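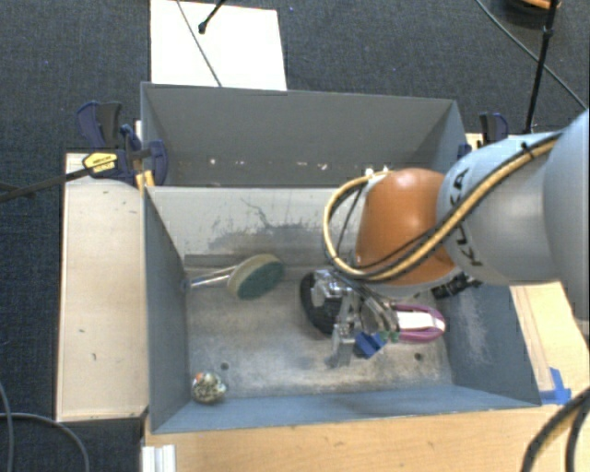
Figure 1. Picking cell at Kiromcombe, KUKA arm over the front bin.

Progress report, work package 2: grasp selection in mixed-object bins
Reporting period ending in May
Prepared by Nusrat Awan for the Gevatetti program office

Status

Data collection for the second object set is complete. The analysis below covers 1026 grasp attempts, all run in the two-bin layout, with objects transferred between bins and the direction reversed when the source bin was cleared. The first 900 attempts were used to fit the grasp scorer. The remaining attempts were held out and have not been used for tuning.

Method

The period's main change was to the order of operations. The earlier scorer ranked candidate grasps on local surface shape alone. The revised version first estimates whether the closing fingers will meet a bin wall, discards those candidates, and ranks what is left. Thin-handled items such as brushes benefit most from this, as their best local grasps often lie near a side wall.

Josué Trindade rewrote the approach planner so that wrist rotation is limited on the side where the cable bundle loops. This removes a small number of reachable grasps near the left wall. We accept the loss for now.

Results

Of the 1026 attempts, 189 failed. Failures were labeled by Lucimara Falcão and checked by a second reader. Three causes account for nearly all of them: slip during lift, finger contact with the wall, and a second object disturbed before closure. Slip is the largest group. Small round objects lying close to a corner are still handled poorly, and the wall check does not help there — the scorer often rejects every candidate and the cycle times out.

Glare from scuffed metal floors produced false depth edges in the early runs. A median filter over repeated depth readings reduced this but added to the cycle time.

Deviations from plan

The comparison with the Mondal baseline has been moved to the next period. Its calibration format differs from ours, and Daiane Sampaio is writing the converter. No change to the budget is requested.

Next period

Finish the baseline comparison. Add a push motion to move objects away from corners before grasping. Repeat the held-out test with the Zaltden object set, which Vanderleia Cavalcanti is cataloging.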